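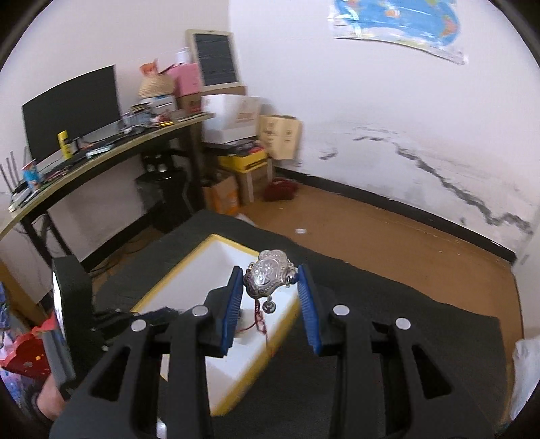
Kandix Handling Guide for Hand-Held Grippers, second edition
Reviewed by Xolani Le Roux

Score: 7 out of 10

The Kandix guide is a spiral-bound book with a set of laminated check cards, sold to teams that record manipulation tasks with hand-held grippers and later train robot arms on the recordings. It is a rule book. There is very little theory in it, and the authors assume the reader already owns the hardware and has a room to use it in. The second edition replaces the one most of us have been working from, and it is different enough to justify a new purchase for any team larger than one person.

The main text has four parts: workspace, operator, object and record. The cards repeat the short version of each. I used the cards daily and the book when I disagreed with a card.

Workspace

This part has improved the most. The first edition asked for a bare table and a plain backdrop, and many labs followed that advice into data that worked only in bare rooms. The new text drops the backdrop rule. It allows ordinary rooms with furniture, cables, boxes and wall posters in view, and asks only that the area where the task happens be marked off and kept the same within a session. A dark, matte mat is recommended under light objects. The guide also says floor-level work is acceptable if the operator can kneel or squat without using the gripper for support.

I have one complaint. The clear zone is given as a radius of 400 mm from the target, measured on the work surface, with no allowance for anything hanging from the object. A cord or tassel sweeps outside the object's own outline when it is carried, and can catch on the edge of an open box. A second radius for hanging parts would fix this.

Operator

The rules on grip and pace are sound. The holding hand stays behind the frame and out of the finger path, and the free hand stays out of view unless the task is declared two-handed. Close the fingers at an even speed, pause, lift. The pause is set at 300 ms, which feels long at first and becomes natural after an hour.

Session length is capped at 59 minutes, followed by a break. The number looks odd until you read the footnote: the authors wanted every session file to close inside one clock hour. I would have preferred a limit based on wrist load. A tool held at arm's length is tiring well before that point, and the guide leaves fatigue to the operator's judgment in a single sentence.

Object

Objects are sorted into classes by stiffness, finish and value. Ridged soft pads are the default for small metal pieces, and the guide is right to insist that pads be inspected before each session and replaced in pairs. An embossed surface gives ridged pads something to seat against, but it also allows two or three slightly different resting angles. The guide tells you to accept any stable angle and log it. I agree with that. Correcting the angle by hand between trials produces a data set in which every grasp is perfect, and the policy trained on it will not know what to do with one that is not.

Jewelry and charms are placed in the class "small, rigid, decorated". That is adequate for a ring. It is wrong for a pendant with threads and a bead on a cord, where half the object is rigid and the other half is not. The class for mixed objects exists — it is on page 200, under tools with cables — and someone should have put in a cross-reference.

Packaging is treated as a separate object with its own entry in the log. Foam boxes get a useful note: they are light enough to shift when touched, so the position is recorded before and after each placement, and the box may be left at any angle to the operator.

Record

The record section is short and strict. Each trial has a start state, an end state and an outcome, and failed trials are kept. Deleting failures is listed as a breach, in the same category as running with a damaged pad. Screws on the gripper frame are checked at the start of the day and entered by initials. The section also requires a privacy pass over the background before anything leaves the building: screens, labels, shipping boxes, papers on desks. At Jullport we had been doing this at the end of a project. Moving it to the end of each day took less effort than I expected.

Compared with the alternatives

The Aitken checklist is cheaper and covers the operator section in one page, but has nothing on objects. Colik sells a longer manual aimed at arms mounted on a bench, and its hand-held chapter reads like an afterthought. For a mixed team, Kandix is the better choice.

Build and price

The cards are stiff, wipe clean and have a punched corner. The ring supplied is too small for the full set, and I replaced it in the first week. The index is poor. "Release" appears under three headings with different page numbers, and only one of them leads to the release rules.

Corrections are promised for July as a free download. I would like to see the hanging-part radius and the cross-reference in it. Until then I have written both on the back of the object card in permanent marker.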